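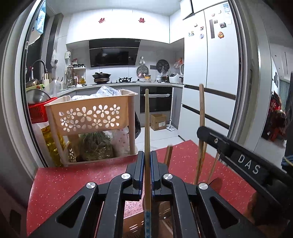
Comunidad Plastero > Cocina > Masas y panes

Masa de focaccia que se pega a la bandeja

Publicado por Arlindo Holanda

Hola a todos. Llevo desde enero haciendo focaccia casi todas las semanas y el sabor me convence, pero al sacarla del horno se queda pegada por el centro y la tengo que arrancar a trozos. Uso 500 g de harina de fuerza, 400 ml de agua, 7 g de levadura seca, 10 g de sal y un buen chorro de aceite en la masa. La dejo en la nevera 18 horas, la paso a la bandeja, espera 3 horas más a temperatura ambiente y va al horno a 220 grados, calor arriba y abajo.

La bandeja es una Dusow de acero, sin antiadherente. La engraso con aceite de oliva y la froto con papel de cocina. He probado con papel de horno y no se pega, pero la base sale blanda y a mí me gusta crujiente. ¿Le pongo más aceite, menos agua, o cambio de bandeja? La quiero llevar a una comida familiar y tiene que salir entera.

Neelam Dwivedi

Yo no tocaría el agua. Con 400 ml para 500 g de harina vas bien para focaccia. Lo que veo es que si frotas la bandeja con papel te llevas casi todo el aceite. Para una bandeja de horno normal echa tres cucharadas, que se vea una capa en el fondo, y pon la masa encima sin arrastrarla. En esas 3 horas de reposo la masa pesa y va apartando el aceite del centro, que es justo donde se te pega.

Otra cosa que me funcionó es untar primero una capa fina de mantequilla y luego el aceite. La mantequilla se queda en su sitio y no cambia apenas el sabor.

Pon la bandeja en la parte baja del horno los primeros 15 minutos y después súbela a media altura hasta que esté dorada. Al sacarla, pasa una espátula por los bordes, espera cinco minutos y la levantas. Si la dejas enfriar del todo en la bandeja se reblandece por abajo.

Sisodia

Cambia de bandeja y listo. Yo tengo una Clorkau antiadherente y no se me pega nada.

Arlindo Holanda

Gracias a los dos. He hecho lo de la mantequilla y las tres cucharadas de aceite y ha salido de una pieza, solo se agarró un poco en una esquina. La base quedó bastante más frita que antes. Neelam, ¿tú la sal gorda la pones antes o después de hornear?

Neelam Dwivedi

Antes, con el romero. Y si la haces para varios, la cortas con tijeras y no se aplasta.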